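Entretien des textiles – module 3
Comportement mécanique des articles en machine
Support de cours, version du 2020-08-28. Rédaction : Jui-lin Chuang

3.1 Action mécanique

Dans une machine à tambour horizontal, le linge est soulevé par les aubes puis retombe dans le bain. L'énergie transmise dépend du diamètre du tambour, de la hauteur de bain et du taux de charge. Un tambour surchargé limite la chute et augmente le frottement entre articles ; un tambour peu chargé produit l'effet inverse.

L'essorage ne relève pas du même mécanisme. À 900 tr/min, la charge est plaquée contre la paroi et l'eau traverse les couches textiles vers les perforations. Les plis formés à ce stade sont difficiles à éliminer sur les fibres thermoplastiques, surtout si le bain de rinçage était encore chaud.

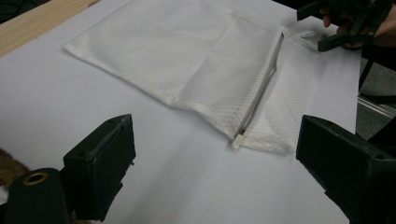 La sensibilité à l'abrasion se juge d'abord sur la structure de l'étoffe. Une maille à longs flottés accroche plus facilement qu'une toile serrée – à titre de fibre égal. Le boulochage apparaît lorsque des fibrilles migrent en surface et s'enchevêtrent ; il persiste davantage sur les mélanges contenant du polyester, dont la ténacité retarde la chute des bouloches.

3.2 Facteur d'accélération

On note g' le rapport entre l'accélération centrifuge et la pesanteur :

g' = ω² r / g

avec ω en rad/s et r, rayon du tambour, en mètres. Le rapport varie donc comme le carré de la vitesse de rotation. Attention aux unités : les notices donnent des tr/min.

Exercice. Calculer g' à 900 tr/min puis à 1 000 tr/min pour r = 0,24 m. Comparer les deux valeurs et commenter l'effet attendu sur l'humidité résiduelle.

Lecture : polycopié de Hoi-yan Peng, p. 102. Les essais de boulochage seront repris en novembre.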